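Wimero: tabletop scenes with awkward stuff in them

Hi, and thanks for stopping by. Wimero is a set of simulated pick-and-place episodes I put together while working on my grasp ranking method, and this card covers what's in the download, how the episodes were made, and what I found when I trained on them. I've tried to write down the annoying bits too, so you don't lose a weekend to them like I did.

Where it came from

I started with a question that had been bugging me since January. If you train a policy to pick things up in a clean, plain sim room, how badly does it fall apart once the room gets busy? My guess was "a bit." The answer was a lot worse than that, and I wanted data I could share so other people could poke at it.

So each scene is a table in a room, one arm, and a handful of objects dropped in by a script. There are 23 room layouts and 14 tasks. The scripted expert does each task, and I only kept the episodes where the success check passed. The wall textures, pictures, lamps and table finishes all get swapped between layouts. None of it is supposed to look tasteful. The point is to give the policy plenty to get distracted by.

What's in the folders

episodes/ has the camera frames, joint positions and gripper state for every step. Frames and joints are saved at 20 Hz.
scenes/ has the files you need to rebuild a layout and run your own rollouts.
splits/ has the train and test lists. Please use these! I made my own random split at first and it leaked layouts all over the place.
scripts/ has the loader, the replay tool and my evaluation code.

There are 2 camera views per episode, a side view and one that sits up near the arm. The near view is the one most of my results come from. It's also the harder one.
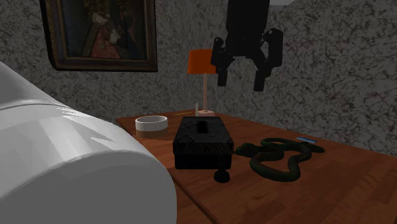 Grasp ranking is the part I care about most. My method, which I call Mulholm, proposes a bunch of grasps, scores each one from the near view, and then picks the top one that the planner says it can reach. Boxy things are easy for it. Long curly things are where it earns its keep (or doesn't), and the green snake lying in loops next to the black box is a good test, because a grasp aimed at the middle of a loop closes on bare table. My first scorer loved doing that. It looked at the outline of the object, found the center, and went straight for the gap. Mulholm scores small patches along the body instead, so it has to commit to a piece of snake. The arm itself also hides a good chunk of the table from this view, and I left that in on purpose.

How it did

I compared Mulholm against Dunne, my plain baseline, which is the same network with the patch scoring switched off. On the train layouts you can hardly tell them apart. On the test layouts Mulholm came out over 20 points higher in success rate on the curly and ring-shaped objects, and pretty much even on everything else. I was hoping for some gain on shallow dishes and got none. Both versions like to grab the rim at a bad angle, and I don't have a fix yet.

The other thing I learned is that the walls matter. Swapping a busy wall texture for a flat color helped both policies, even with every object left in the same spot. I haven't sorted out how much of that is the texture and how much is the lighting that comes with it, so please don't quote me on that one.

Things to watch out for

The depth maps are noise-free, so don't expect results on them to carry over to a real sensor. Add your own noise — the loader has a flag for it.

Contact on thin objects is a little springy. If a pencil hops when the fingers touch it, you haven't broken anything.

Object names in the Amesby layouts don't match the names in the rest of the set. I built those first, before I had a naming scheme, and renaming them now would break older checkpoints. There's a lookup table in scripts/.

I haven't tried any of this on a real arm. If you do, I'd love to hear how it went, even if it went terribly.

Thanks

Ferdinand Egger wrote the first version of the replay tool and found the layout leak in my old split, which saved me from a pretty embarrassing plot. Bug reports are welcome in the issue tracker. Please include the layout name and the episode number, and the seed if you changed it.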